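Interior Finishes, Unit 4: Paneled Doors
Notes for Tuesday's session. Instructor: Natanael Xavier
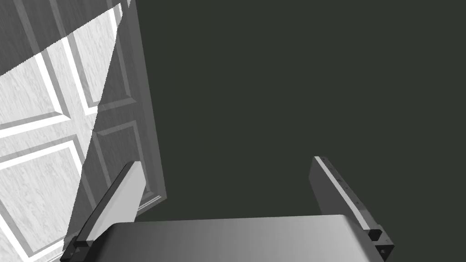 1. Parts of the door
Stiles are the upright members at each side. Rails run across, at the top, bottom and usually at lock height. A mullion is a short upright between panels. Panels sit in grooves and are not glued, so they can move with the seasons.

2. Moldings
Sticking is cut into the edge of the frame itself. Applied molding is a separate strip, mitered at the corners and pinned to the frame only. On a light-colored door, the bevels show up mainly as bright and dark lines, so judge them with light from the side.

3. Painting order
Moldings first, then panels, mullions, rails, and stiles last. Brush with the grain of each part. Leave 2 coats to cure before hanging.

4. Worked case: the Werstead school job
The schedule listed 82 doors, 12 of them fire rated. The fire doors may not be trimmed beyond the maker's limit. Read Delaunay's site notes before class and mark every door whose swing clashes with a light switch.

Homework: draw one door at home in elevation and section, with all parts labeled. Hand in at the Buzatu room by noon.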